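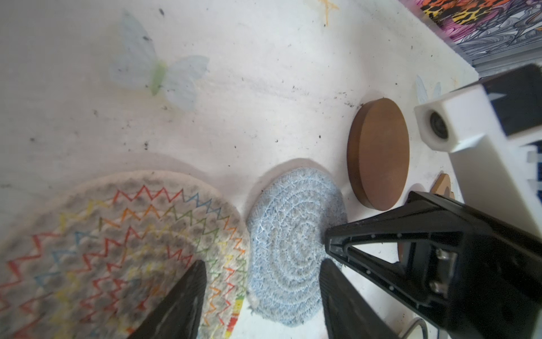 I replaced the pressure switch on the well pump in March and kept notes, mostly so I would remember the settings. The old switch had started chattering: the pump would start, stop and start again within a second or two whenever a faucet was opened slowly.

The usual cause of this is low air in the pressure tank. The procedure is to cut power to the pump, drain the tank through the lowest faucet, and measure at the air valve with a tire gauge. The air charge should be slightly below the cut-in pressure of the switch. Mine was low by 4 psi. I topped it up with a bicycle pump and the chattering got less frequent – it did not stop.

Next I pulled the switch. The contacts were pitted, and the small tube that connects the switch to the pipe was nearly closed with iron scale. A plugged tube makes the switch respond late, so it works from an old pressure reading. I could have cleaned the tube and filed the contacts. Theerawat Limsakul, who drilled the well, told me not to file contacts on a switch that old, and a Teson replacement was cheap enough that I took his advice.

The differential on the new switch is fixed at 20 psi. The old one had a second spring for adjusting it. I do not miss the second spring. Turning the main nut clockwise raises both cut-in and cut-out together, and I left it at the factory position after checking it against the gauge.

I also fitted a new tube, in brass this time, with thread tape on the male ends only.

The pump now runs for a little over a minute per cycle with one faucet open. I wrote the air charge and the date on the tank in marker. The gauge itself reads 2 psi at zero and sticks on the way down – that will be the next part to go.

Contact | © Sendolance Notes | Back to top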